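Gitau Ndung'u
Thread on how the tally in the Grenda ward by-election was put together, for people asking why the figure on the radio and the figure on the declaration form don't match. Long, mostly arithmetic.

There were 19 polling stations. Each one produces a results form signed by the presiding officer and by whichever candidate agents are present. The declared result is the sum of those forms. No other document counts.

The radio figure came from 18 stations. It was read out at 9 p.m. by a presenter who described it as final. The returning officer had not used that word and had not declared anyone.

The missing station was Cusi Primary School. Its form arrived after 11 p.m. The presiding officer had entered rejected ballots in the box meant for spoiled ones, and the totals at the foot did not agree with the ballots issued.

Rejected and spoiled are separate categories. A spoiled ballot is one the voter hands back before casting it, and gets replaced. A rejected ballot goes in the box and is set aside at the count. Only the second kind belongs in the votes-cast total.

The correction was made on the face of the form, initialed by the presiding officer and by agents for both leading candidates. That is the procedure. A fresh form would have been the irregular option, and I have seen one post this morning demanding exactly that.

Effect on the result: with 18 stations in, Esther Gachanja led Bakari Temba by a margin smaller than the number of voters registered at Cusi. The race was still open at that point, whatever was said on air.

With Cusi added, Gachanja's margin is 442. Cusi increased her lead. The claim that the late form "flipped" the seat is wrong on the numbers. She was ahead before it and further ahead after it.
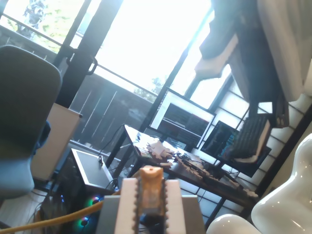 Can Temba still ask for a recount?

He can apply in writing to the returning officer, but at this margin the application needs stated grounds for specific stations. A general complaint about lateness will not get the boxes opened.

Several replies mention Wekesa Mohamedi's parallel tally. I went through it line by line. It agrees with the official forms at every station except 2.

At the first, his agent copied the rejected total into the column for the third candidate. You can see the same number appear in both places on his sheet. Easy mistake at that hour with that form layout.

At the second, the agent left before the count ended and phoned in a figure from the last bundle he saw. Mohamedi marks that line as provisional. People sharing his sheet have cropped out the note.

Neither discrepancy changes the order of the candidates. Mohamedi has said this himself, in the same post everyone is quoting.

On turnout: the percentage going around divides votes cast by the old register. Voters transferred in before the December cutoff are on the supplementary list, and that list has to be added to the denominator. Doing so brings turnout down. It does not touch the votes.

On transport: the Cusi form came by road with a police escort, in the same vehicle as the ballot box. The log shows departure, one stop at the Satanance junction where the road was closed, and arrival. Agents from both camps rode behind and signed the log at each end.

On the seals: numbers are recorded at closing and read back on arrival. All of them matched. If you have a photo of a seal that doesn't match, post it with the station name visible. So far I have been sent three photos, all from a different election.

What I would change: the presiding officers' form puts spoiled and rejected in adjacent boxes with nearly identical labels. Szabolcs Oláh raised this in his observer report after the last general election and proposed moving spoiled ballots to the stationery section at the top. It has not been done.

Also, station forms should be posted at the tally center door as they come in. This time they went up in one batch after the declaration. The rules allow it. It left two hours for the radio number to travel.

Station-by-station figures, typed from the signed forms, are in the next reply. Corrections welcome if you cite the form.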